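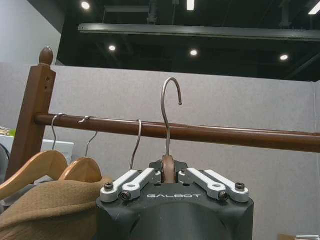
A wooden hanger at the rail. The price of the rail beside it is another matter.

I have been told, in the past year, that I am hanging my clothes up wrongly. I was told so by a shop assistant, by two magazines (one of them this one) and by a brochure from Clotmont, which sells wooden hangers and the rails to put them on. The brochure runs to 39 pages. My own system, a mixture of wire from the dry cleaner and plastic from wherever plastic comes from, gets a page of its own under the heading "What your shirts are telling you".

My shirts have told me nothing so far. But the open rail is having its moment, wardrobes are apparently for people with something to hide, and somebody had to find out whether any of it is worth the money.

The case for a wooden hanger is easily made. It is thicker at the shoulder than wire, so a heavy coat has more to sit on. A jumper left on thin wire all winter gets those little horns at the shoulders, and everyone has worn them to work at least once. All true. What the brochures skip is that most of us own perhaps one good coat and a great many T-shirts, and a T-shirt will hang happily on almost anything, or lie in a drawer, where it costs nothing.

Dragica Leka altered suits and wedding dresses for years before she took up teaching evening classes, and she has no patience with the full matching set. "Buy three," she said. "One for the coat, one for the jacket, one for when your mother visits." She thinks people should look first at the hook. If it is loose in the wood, the hanger swings round every time you reach past it, and you end up with sleeves facing both ways.

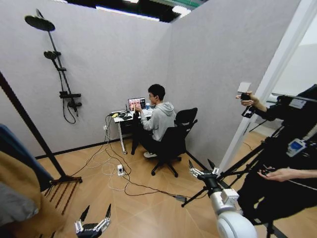 Then there is the question of where all this is supposed to go. The rails in the catalogues stand in huge pale rooms with a single linen shirt at one end. Real rooms have a desk in the corner and a laptop on it, cables trailing over the floor, and a chair that takes up more space than anyone allowed for. A rail wants clear floor in front of it and a bit at each side for elbows. Put it where people walk and it will be bumped daily. Put it by the window and one shoulder of everything you own will fade by August.

Blagoje Gashi, who fits out rented flats for the Zarnus lettings people, likes rails because they go up and down the stairs more easily than a wardrobe does. He doesn't have one at home. "Dust," he said, and went back to his sandwich.

I pressed the firms on this. Begović suggested a fabric cover, sold separately, at which point you have bought a wardrobe in instalments. Clotmont suggested wearing everything more often.

The other fashionable idea is to hang things in the bathroom and let the steam take the creases out. It is repeated so often that I had assumed it was settled.
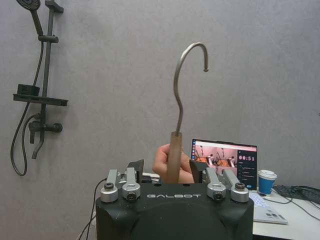 A hook with a long neck, and a wall-mounted shower set on the grey wall to its left.

Selma Bošković tried it for me over a fortnight with the same cotton shirts, half steamed and half left alone. The soft, shallow creases eased. The hard fold across the chest, the one you get from a suitcase, was still there at breakfast, and she had used a good deal of hot water getting nowhere. She also didn't care for the damp collar. An iron dealt with the lot in less time than the shower took to warm up.

If you do want to try it, keep the hanger away from the spray and clear of the wall, leave the door shut, and give the shirt a good while to dry before you put it on or back with the others. Wool does better than cotton. Linen does what it likes.
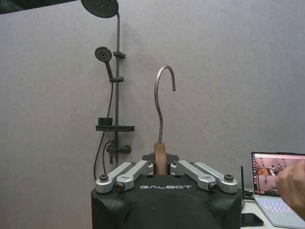 Hooks matter here too, more than the wood does. A hook with a wide curve will go over a thick rod or a door. A tight one will only fit the rail it was made for, and I have a suspicion that some makers know this perfectly well. Take one of your own hangers along before you buy a rail, and try it. Arben Dimitrov at Cleltell, which sells both, agreed that this was sensible and then couldn't tell me the width of his rod.

So I bought three, as instructed. My coat looks better, I'll give them that. The jacket looks the same as ever. The wire ones are at the other end of the cupboard with nearly everything else on them, and Clotmont has sent me another brochure.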